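Rapport de projet – Module Enquête de terrain, semestre d'automne
Le linge commun : qui lave les torchons d'une résidence étudiante ?

1. Point de départ

Notre sujet initial portait sur la consommation d'eau dans les logements collectifs. Il a tenu une semaine, le temps de découvrir que le compteur de la résidence Grudbridge se trouve dans un local dont la clé a disparu avant notre naissance. Nous nous sommes donc rabattus sur un objet plus accessible : les textiles des cuisines partagées, torchons et serviettes, qui appartiennent à tout le monde et que, par conséquent, chacun laisse sécher en boule.

2. Méthode

Nous avons suivi 8 cuisines pendant tout le mois d'octobre. Chaque cuisine disposait d'un carnet accroché au frigo, dans lequel les résidents devaient inscrire chaque lavage. Un carnet a servi de sous-plat dès le premier mardi, un autre contient surtout des recettes de dahl (bonnes, nous les avons testées). En complément, 48 résidents ont rempli notre questionnaire, et 13 ont accepté un entretien, le plus souvent en échange d'un café.

3. Résultats

Au questionnaire, presque tous déclarent laver le linge commun « régulièrement ». Mis bout à bout, les lavages déclarés dépassent de très loin ce que les machines du sous-sol pourraient absorber en tournant la nuit. Les carnets racontent une histoire plus sobre : dans la plupart des cuisines, une ou deux personnes font tout, et les autres les trouvent « un peu maniaques ».

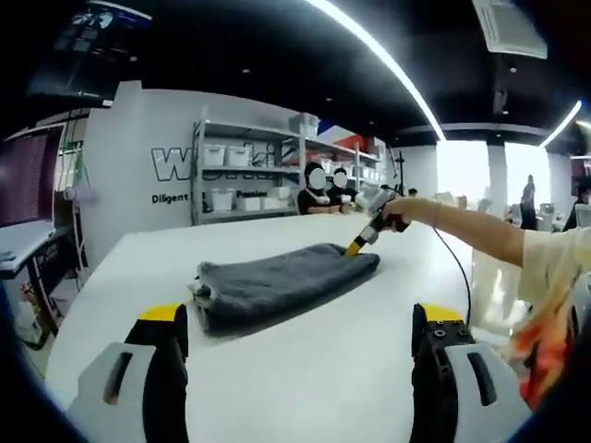 Le pliage est un cas à part. Les enquêtés qui plient ont tous une méthode, héritée d'un parent, et jugent celle des autres avec sévérité. Trois écoles se dégagent : le rectangle, le rouleau et le dossier de chaise. La dernière est majoritaire et ses adeptes refusent qu'on la qualifie d'absence de méthode.

Nous avons aussi relevé les produits utilisés. La lessive Flovico domine, pour l'unique raison que la supérette voisine n'en vend pas d'autre. Le planning de ménage proposé sur l'application Wura a reçu 646 notifications en un mois, dont une bonne part consiste à repousser la tâche au lendemain.

4. Limites

Le carnet modifie ce qu'il mesure : deux cuisines ont lavé davantage parce qu'elles se savaient observées, puis ont cessé à notre départ. Nous aurions dû lire Haque, au programme du cours, avant de rédiger le questionnaire et non après. La question 8, où « souvent » et « fréquemment » figurent comme deux réponses distinctes, est entièrement de notre faute.

5. Suites

Une seconde vague au printemps permettrait de comparer avec la période des examens, pendant laquelle, selon plusieurs enquêtés, le torchon cède la place au pantalon. Les carnets restants sont disponibles auprès du secrétariat, sauf celui du dahl, que sa cuisine souhaite conserver.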